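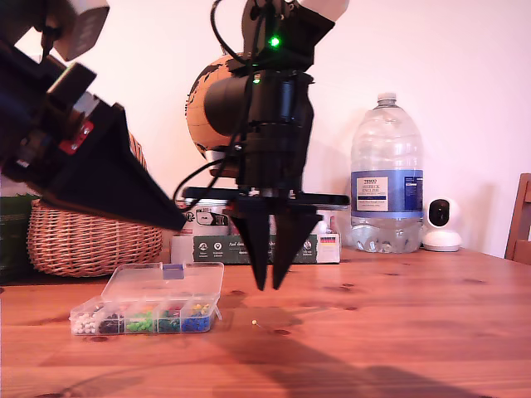 10/08/2026

Up too early. Wrist on the middle arm drifting again, same as last week, so breakfast was toast standing up with the hex keys in the other hand. Took the plate off, cleaned the mating face, put it back. Two of the screws had backed out half a turn. Threadlock this time!! Should of done it in the first place.

Re-homed both arms after. Offset was 7 mm out on the left one, no idea how long it's been like that. Wrote the new numbers in the Corna notebook and on the lid of the spares tin in case I lose the notebook again.

Pins next. Yellow one out on the table on its own, slow approach, fingers nearly shut. 23 goes before lunch, 9 good. Not great. Most of the bad ones it pinched the head too high and the thing just rolled. Dropped the approach height a touch, bit better after.

Cable loop wants looking at. Too much slack for my liking, Vendula says leave it, it needs the travel. Probaly right. Will tie it once only, up high, and see.

Catrin rang re the new finger pads, September now, not this month. Carry on with the old ones then.

Tomorrow: check wrist screws FIRST. Back up the settings. Sort the blue pins, others have got in with them. Buy milk.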